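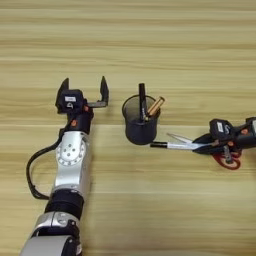
## 4.3 Shared table rules, two-arm cells

Applies to all Slanina benches. Read before you enable the arms. Lerkance site rules still apply on top.

1. Clear the table first. Only items on the task card stay.
2. Set both arms to slow mode. Check it on the pendant AND on screen.
3. Check cable loops. Slack is ok, needs to clear the table edge and the other arm through full travel.
4. Put the holder or cup between the arms, inside reach of both. Not at the limit of either one.
5. One arm in the drop zone at a time. Other arm waits, jaws open, next to the container is fine.
6. Start the run. Hand on the stop button untill the first cycle is done.

**CAUTION:** Scissors, blades, anything pointed: no hands inside the line while an arm has hold of it. Stop first, then reach. Closed jaws are not a lock, parts can slip when power drops.

**Note:** Two items in one grip (pen plus scissors, say) counts as a sharp load. Use the sharp load profile, Skason menu, page 3.

**Note:** Grip fault 49 = jaws closed on something uneven. Don't retry from the pendant. Stop, support the item from below, open by hand, log it.

7. At the end, park both arms, then power off. Not the other way round.
8. Fill in form 923. Every fault, even teh small ones.

Jaw pads get swapped at 1000 cycles. Gosov units, see their own sheet, differnt pads.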